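Shared Workshop Arm Gets Its Hand

Posted 5/11/20 in Workshop News

The big gray arm that has been coming together bit by bit at the Alla workshop has a hand on the end of it at last, and we could not be more pleased to report it. Regular readers will remember that the Flundex project started with a pile of parts and a very hopeful sketch on the back of a delivery slip. It has grown a good deal since then, and so has the group of people who turn up to work on it after supper.

For anyone new to these pages, Flundex is a home-grown robot arm, put together by members in their spare time with tools that belong to the whole shop. The idea is a plain one. The members wanted an arm with a proper jointed hand that could hold a part steady while a person worked on it – the sort of helper you wish for every time you run out of clamps. The budget was set at $2000 back at the beginning, and most of the spending has gone on motors, which will surprise no one who has ever priced a motor.

April was the slow month. The first wrist had too much play in it, and after a good many evenings of shimming and tightening and shimming again, the group gave up on it and started over with a stiffer design. Two of the bearings in the new wrist came from Purves, the surplus store across the river, where they were sitting in a bin marked at $4 apiece (the members bought spares, and a bag of odd springs too, as one does). The ribbed sleeve on the arm caused some friendly arguing as well, as it had to bend freely without pinching anything, and the first one was cut too short.

The control software is called Trokero, and it was written from scratch by members who mostly learned as they went. It can now send the hand through a simple open and close routine, and the log shows more than 100 of those cycles so far. There was a stretch in the middle where one finger lagged behind the others and made everything look like a very lazy wave. A loose connector was to blame, and once it was pushed home the finger caught up nicely.

Next on the list is getting the hand to grip something and keep hold of it. A foam block will be first, then a cardboard tube, and if those go well the group would like to try a screwdriver handle before summer – though there is some disagreement about whether the fingertips need a rubber coating beforehand. If you have experience with poured rubber, or any left over in a can, please do bring it along. The parts list and the wrist drawings are in the blue binder by the sign-in sheet, and you are welcome to copy whatever is useful for a build of your own.

Evening sessions are open to all members, and guests may come with a member. Please tie back long hair, leave the scarf at home, and ask where the stop button is before you get close to the arm.

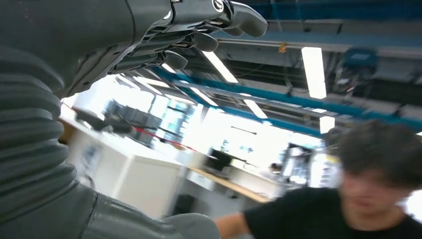
Also in Workshop News: New Hours for the Wood Lathe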